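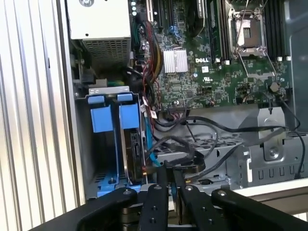
Wrist view, tower open, gripper down by the drive cage.

Ticket: Drive insertion success in the write-up doesn't match the logs
Project: Lemuren (desktop teardown and reassembly)
Opened by: Angelica Villanueva
Assigned to: Rodel Rivera
Opened: 13 Apr 2020
Priority: was Low, now High, was briefly "Won't fix"
Status: Closed, with one leftover

Angelica: The draft says the Cerkitov policy puts the drive and its blue caddy into the cage in 58 of 70 trials. I re-ran the scoring script on the same logs and got a smaller number. Then I ran it again and got the smaller number again, so at least the script is consistent. Which one do we believe?

Rodel: The larger one, naturally. Did you pull the latest scoring config?

Angelica: Yes. Same result. The difference is all in trials where the drive stops a little short of the back of the slot. Your version calls those seated. Mine calls them "near the computer."

Rodel: Fair. The draft used the depth threshold from January, back when we were on the old fingers. It allowed up to 6 mm of slack. I tightened it when we changed fingers and then apparently told the config file and no humans.

Angelica: So the paper was scored with the loose threshold and the method section describes the tight one.

Rodel: When you put it like that it sounds bad.

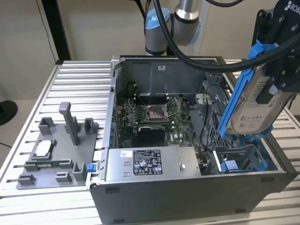

Angelica: Before we touch the numbers I want to know why it stops short at all. I went through the force traces for the failures. Nearly all of them have the same shape: clean approach, clean alignment, then a sideways bump right at the mouth of the cage, then the policy pushes anyway. It pushes with real conviction.

Rodel: Cable?

Angelica: That was my first guess too. I tied the data cables back and ran a short batch. Bump still there, same spot. Put the cables back the way they were so the setup matches the rest of the set.

Rodel: Then it's the grasp. If the caddy sits a hair rotated in the fingers, the wrist camera can't tell, because by then the fingers are covering the edge you'd want to look at. The fixed camera can see it, but the insertion stage doesn't use the fixed camera. Navarro's ablation dropped it to save inference time.

Angelica: How much time did we save?

Rodel: 4 ms.

Angelica: Wonderful. We can all go home early.

Rodel: I've turned the fixed view back on for the insertion stage and left everything else alone — same demos, same seed, same controller gains. Retraining on Urkier overnight.

Rodel: Update. Urkier filled its disk and killed the job, while we were training a robot to install disks. Cleared old checkpoints and restarted.

Rodel: Second update. Training finished. The bump is gone from most of the traces. It's still there when the grasp starts badly rotated, but now the arm backs out and tries again, which the old one never did. We have no retry demos that I know of, so I'd like to be careful about what we claim there.

Angelica: There are retries in the demos. I recorded some of them. I am not a very good operator.

Rodel: Then your mistakes are our contribution. I'll put it in the method section in politer language.

Angelica: Please do. For the results table I want both policies rescored from raw logs with the tight threshold, one script, one config, and the config hash printed under the table. The 58 comes out of the abstract today.

Rodel: Done. Abstract now has a blank where the number was. It reads better, to be frank.

Resolution: Mismatch caused by an outdated depth threshold in the scoring config. Short insertions traced mainly to rotated grasps the wrist view misses. Fixed view restored for the insertion stage. Both policies to be rescored before the draft goes out.

Leftover: scoring config still lives in Rodel's home directory. Moved to its own ticket, assigned to Rodel, who has marked it Low.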